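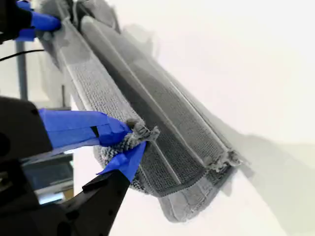
Why does a towel dry your hands better than a T-shirt does? A reader in the Tirnwood after-school club sent in that question, and added that both are only cloth, so both should work the same.

Both are cloth, but the surface is different. A T-shirt is almost flat. Terry cloth is covered in small loops of yarn that stand up from a base layer. Water touches the sides of every loop as well as the base, so there is more fiber for it to cling to.

Water also moves into the narrow gaps between fibers. This is called capillary action. It can pull water upward, against gravity.

Folds and thickness

A fold puts one layer of cloth on top of another. Fold a cloth lengthwise several times and you get a long, narrow stack with a ridge at each crease. These long folds are called pleats. A pleated cloth takes up less width on a shelf, but a damp one dries slowly, as air cannot easily reach the inner layers. Spread it out before hanging it.

Frayed edges

Cloth is made of yarns, and yarns are made of fibers twisted together. At an edge the yarns can work free and form tufts. A hem, which is a folded and stitched edge, slows this down.

Test it

You need a kitchen scale, a bowl, 1000 milliliters of water and a dry terry cloth.

Weigh the cloth. Ours was 200 grams.
Push it under the water and wait 4 minutes.
Lift it out and let it drip until the drops stop.
Weigh it again. Ours was 406 grams.

Subtract the first number from the second. Our cloth held 206 grams of water – slightly more than its own weight. Repeat with a T-shirt and divide each result by the dry weight, so that the comparison is fair.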